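Linport Extension Program
Home Repair and Contracting for Property Owners
Handout 4: Reading and Comparing Written Estimates

Share 2 | Comments 0

Purpose of this handout

The previous session dealt with deciding whether a job needs a contractor at all. This handout assumes that decision has been made and that the owner has asked for written estimates. It explains what a written estimate should contain, how two estimates for the same job may be compared fairly, and which terms should be settled before anything is signed. Students should read it before the session and bring one estimate of their own, with private details removed. Those who do not have one may use the Jirach Street porch estimates distributed in class.

4.1 Terms used in this unit

The words "estimate," "quote" and "bid" are used loosely in ordinary conversation, and many contractors use them interchangeably. For the purposes of this course they are kept apart.

An estimate is a contractor's informed opinion of what the work will cost. Unless it says otherwise, the final bill may be higher or lower.

A quote is an offer to do described work at a stated price. Once the owner accepts it, the price normally holds unless the work itself changes.

A bid is a price offered in response to a written description prepared by the owner or by someone acting for the owner. Bids are easier to compare because every contractor is answering the same request.

The heading at the top of the page does not settle the matter. A sheet headed "Quote" may contain a sentence near the signature line stating that all prices are subject to change. Students are expected to read to the end of the document, including any text on the reverse.

4.2 The scope of work

The scope of work is the part of the document that says what will be done. It is the part most often written too briefly. "Repair rear porch" is not a scope of work. An acceptable scope for the same job would state which boards are to be replaced, what material will be used and in what thickness, whether the framing underneath will be inspected, how the new boards will be fastened, and whether painting or staining is included.

The following items are commonly left out and should be looked for in every case:

- Removal and disposal of old material
- Protection of floors, plantings and neighboring surfaces
- Permits, and the name of the party who will apply for them
- Repair of damage found after work begins
- Final cleaning
- Touch-up of walls or trim disturbed by the work

Where an item is missing, the owner should ask about it and have the answer added in writing. A spoken assurance is difficult to rely on later, even when both parties remember the conversation in good faith.

4.3 Labor, materials and overhead

Some contractors list labor and materials separately. Others give a single figure for the whole job. Either practice is acceptable, although a separated estimate is more useful for comparison.

Labor covers the time of the people on site and, in many cases, the time spent collecting materials and setting up. Materials should be described by type and grade. The phrase "or equivalent" is reasonable, since supplies do change, but the owner may ask to approve any substitution before it is installed.

Overhead includes insurance, vehicles, tools, office time and the cost of preparing estimates that do not lead to work. It is seldom shown on its own line. Owners sometimes compare the price of lumber at a store with the total on an estimate and conclude that the difference is profit. Most of that difference is labor and overhead, and a contractor who charges for neither is unlikely to be available when a repair needs attention the following year.

4.4 Allowances

An allowance is a sum set aside for something that has not yet been chosen, such as a light fixture, a faucet or floor tile. It is a placeholder. If the owner chooses a more expensive item, the final price rises by the difference. If the owner chooses a cheaper one, the price should fall, and the document should say so.

Allowances are the most frequent source of misunderstanding in estimates for kitchens and bathrooms. A low allowance makes the total look attractive while leaving the owner with very little to choose from. Before comparing totals, students should list every allowance in each document and visit a supplier to see what the stated sum will buy.

It is also necessary to establish whether the allowance covers the item only or the item and its installation. The two meanings can appear in competing estimates for the same room.

4.5 Worked comparison: the Jirach Street porch

Two contractors inspected the same rear porch. Each was told that several deck boards were soft and that the steps were uneven.

Contractor A offered to replace the damaged deck boards and rebuild the steps for $1,000. The document described the boards as "pressure treated." It did not mention the framing, disposal, or the handrail. Payment was due in full on the first day.

Contractor B offered to replace the damaged deck boards, rebuild the steps on a new footing, remove and refit the handrail, inspect the framing and haul away all debris for $2,000. Payment was to be made in 2 parts, the first on delivery of materials and the second on completion. Workmanship was covered for 2 years.

On price alone, Contractor A is the obvious choice. The comparison is incomplete, however, because the documents describe different jobs. The owner in this case wrote to both contractors with the same list of questions. Contractor A replied that disposal and the handrail would be charged separately and that a footing had not been considered. Contractor B supplied a drawing of the footing and confirmed the price.

Students should note that the exercise does not prove that the higher price was the right one. An owner who intended to demolish the porch the following summer might reasonably have accepted the smaller job. The lesson is that totals cannot be compared until the scopes have been made to match.

4.6 Payment terms

A deposit is normal where the contractor must buy materials in advance. The remaining payments should be tied to stages of the work that both parties can recognize, such as "framing inspected" or "cabinets installed." Payments tied only to the passage of time give the owner little protection if the work falls behind.

A final portion should be held until the agreed list of small corrections has been completed. This list is usually called a punch list. It should be written by the owner and the contractor together, while walking through the finished work, and each should keep a copy.

Rules on deposits, licensing and cancellation differ from one state to another. This handout does not give legal advice, and students are responsible for checking the rules that apply where the property is located.

4.7 Change orders

A change order is a written amendment to the agreement. It is needed whenever the owner asks for something new or the contractor discovers a condition that was hidden at the time of inspection. It should state the change, the effect on the price and the effect on the completion date - even where one of those effects is nil.

Work should not proceed on a change until the order has been signed. In an emergency, such as an active leak, a text message or email approving the immediate repair is preferable to no record at all, and the formal order may follow.

4.8 Checking the contractor

A carefully written estimate does not establish that the person who wrote it is qualified. Before acceptance the owner should confirm that any required license is current, ask the insurer directly for proof of coverage, and speak with at least one customer whose job was of a similar kind. A reference for exterior painting says little about a contractor's ability to move a drain.

The Kamath checklist, distributed with Handout 3, may be used to record the answers. A separate copy should be kept for each contractor.

4.9 Assignment

Prepare a comparison sheet for two estimates. Place the items of work down the left side and the contractors across the top. Mark each item as included, excluded or not stated. Then write one page explaining which questions must be answered before a choice can be made. Do not recommend a contractor in this assignment. Recommendations are taken up in the next unit, after the session on warranties.

Papers that simply repeat the totals will be returned for revision. Legible handwritten work is accepted.

Related handouts
Handout 2: When a Permit Is Required
Handout 3: Licenses, Insurance and References
Handout 5: Warranties and Callbacks
Wider Reading List for Property Owners

This site uses cookies to remember your settings. By continuing to use these pages you accept their use.

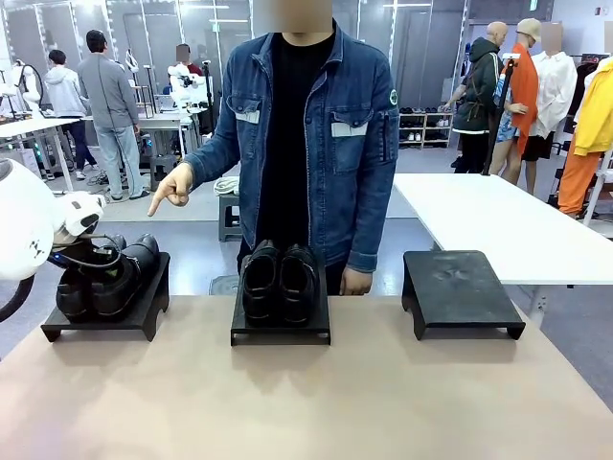

Comparison sheets are due at the start of the next session, and the original estimates should be attached behind them.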